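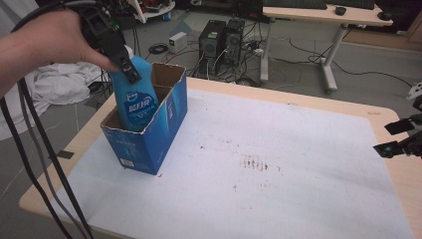 Figure 4. A bottle being lowered into an open cardboard box with a hand-held gripper.

Papers > Games and Play > Bag Limits in Zindora > Section 4

4. Bag limits and what players carry

Author: Tamošiūnaitė

4.1 The limit in the game

Zindora gives each character a bag with 40 slots. A slot holds one tool, one piece of clothing or one stack of a material such as flax or tin. There is no weight. A ship's anchor takes up the same room as a ring, and a full bag has no effect on walking speed. When the bag is full the character can still fight, talk and trade, but cannot pick anything up until a slot is cleared.

Slots can be cleared in four ways. The player can sell to a shop, use the item, drop it on the ground, or store it in a chest. Chests are found only in towns, and the largest group of them is in the market square at Prerklow. A dropped item stays on the ground for a short time and can be taken by anyone. Before the February update it disappeared at once, and several of the older players in our sample still played as though this were the case.

Earlier work on bag limits has mostly treated them as a way of slowing players down or of selling extra space. Extra slots are not sold in Zindora, so the second reason does not apply. We were interested in a narrower matter: which things players keep when they have to choose, and whether the choice follows the price the game puts on them.

4.2 Sample and method

We recruited 158 players through the game's own notice board. All had reached the point at which the Prerklow chests open, and all gave consent for their bag contents to be logged. Logging ran in the background and recorded the bag each time an item went in or out. It did not record chat. Players who took part received no reward in the game, as we did not want to hand out an item that would itself take up a slot.

The game had 345 separate items at the time of the study. We sorted these by hand into tools, materials, food, clothing, quest items and keepsakes. The last group needs some explanation. A keepsake, as we use the word, is an item that can be carried and sold but has no use in any task. The paper crown from the Jester event is the best known. Two coders sorted the list separately and then met to settle the differences, most of which were between food and materials. Mushrooms were the hardest case. They can be eaten raw, but most players grind them for dye, and in the end we put them with the materials.

At the close of logging, each player was sent a short set of written questions. These asked for the item they would be least willing to lose and the one they had most recently thrown away.

4.3 What was kept

Shop price was a poor guide to what stayed in the bag. Food was dropped first by nearly everyone, including the costly pies that restore full health. Materials came next, usually in whole stacks. Tools were rarely dropped, even where a player held two that did the same job.

Keepsakes were kept far longer than their price would suggest. The paper crown sells for almost nothing, yet many of those who owned one carried it with them and left better goods behind on the ground. In their answers, players tended to mention where they had been when they got it, or who they had been playing with. A few said that they had simply forgotten it was there. The logs partly support this, as items in the bottom row of the bag moved much less often than those in the top row, whatever their kind.

We also looked at drops by place. Outside towns, players made their choice quickly and seldom went back on it. In Prerklow the same players moved items in and out of chests many times before leaving. Some 2,000 of the logged moves in the town were reversed by the same player in the same visit. We read this as tidying. It took up play time but changed little in what was carried out through the gate.

The Jester event fell inside the logging period and filled bags faster than usual. We ran the comparison again with those days left out. The order of the groups stayed the same, although the gap between keepsakes and clothing became smaller.
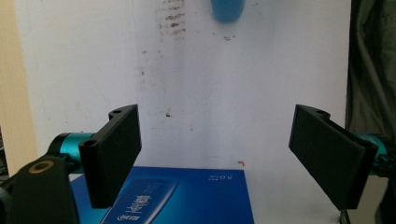 4.4 Limits of the study

The players who answered our notice had all played for a good while, and newer players may sort their bags differently. We have no record of items held on second characters, which are allowed and which some players use as spare storage. Our grouping also treats an item as the same thing for everyone. A fishing rod counts as a tool in our list even when its owner has never fished.

Last updated: 8 Jul 2020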